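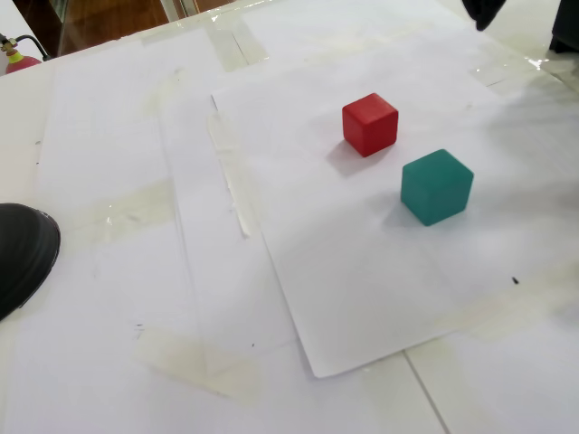

흰 종이 위에 놓은 빨간색 나무 블록과 청록색 블록

브리세르(Briser) 원목 큐브 블록
읽는 시간 2분

블록 하나 고르는 데 뭘 그렇게 오래 보느냐고 하실지 모르지만, 저희는 이 큐브를 정말 좋아합니다! 브리세르는 콘도리(Condori) 공방에서 만드는 단색 정육면체 블록이고, 저희 매장에 들어온 뒤로 계산대 옆에 늘 몇 개씩 꺼내 두고 있어요. 지나가던 손님이 무심코 집어 들고는 한참을 굴려 보십니다. 저희도 그러고요.

가장 마음에 드는 건 모서리예요. 빨간색을 보시면 각이 부드럽게 둥글려져 있는데, 덕분에 손에 쥐었을 때 배기는 데가 없습니다. 그러면서도 면은 평평해서 잘 쌓여요. 너무 둥글게 깎은 블록은 서너 개만 올려도 미끄러지는데(써 보신 분은 아시죠), 브리세르는 꽤 높이 올라갑니다.

색 이야기도 안 할 수가 없네요. 빨강은 멀리서도 눈에 확 들어오고, 청록은 반대로 차분합니다. 표면이 무광이라 조명 아래에서도 번쩍거리지 않고, 윗면과 앞면의 밝기 차이가 또렷하게 보여요. 그래서 미술 선생님들이 명암 연습용으로도 찾으십니다. 흰 종이를 한 장 깔고 두 개를 비스듬히 놓은 다음 스탠드만 옮겨 보세요. 그림자가 길어졌다 짧아졌다 하는 것만 봐도 재미있고, 초등학생도 금방 따라 그립니다.

구성
- 기본 세트: 12개입, 빨강과 청록 각 6개
- 넉넉한 세트: 24개입, 빨강과 청록 각 12개
- 낱개: 개당 2000원, 색상 선택 가능
- 보관용 면 주머니는 세트에만 들어 있습니다

처음이시라면 기본 세트로 충분합니다. 둘이서 같이 놀거나 수업에 쓰실 거면 넉넉한 세트가 편하고요. 낱개는 잃어버린 걸 채우려는 분들이 주로 사 가시는데, 색깔별로 하나씩만 사서 책상에 올려 두는 분도 계세요. 그것도 예쁩니다.

관리 방법
마른 천으로 닦아 주세요. 때가 탔을 때는 물을 꼭 짠 천으로 닦고 그늘에서 말리면 됩니다. 물에 담그거나 식기세척기에 넣지 마세요. 나무라서 색이 나뭇결에 따라 조금씩 다르게 올라올 수 있고, 특히 청록은 개체마다 느낌이 약간씩 달라요. 저희는 그 차이가 오히려 좋더라고요.

색을 정한 사람은 콘도리의 스텔라 디누(Stela Dinu)입니다. 청록 하나를 고르려고 시험 도장을 34번이나 했다고 해요. 세 번째 색은 7월에 나올 예정인데 무슨 색인지는 저희도 아직 못 들었습니다. 노랑이면 좋겠어요!

같이 보면 좋은 제품: 우카르(Wukar) 나무 쟁반, 브리레로(Brirero) 굴림판

공유 24 · 댓글 12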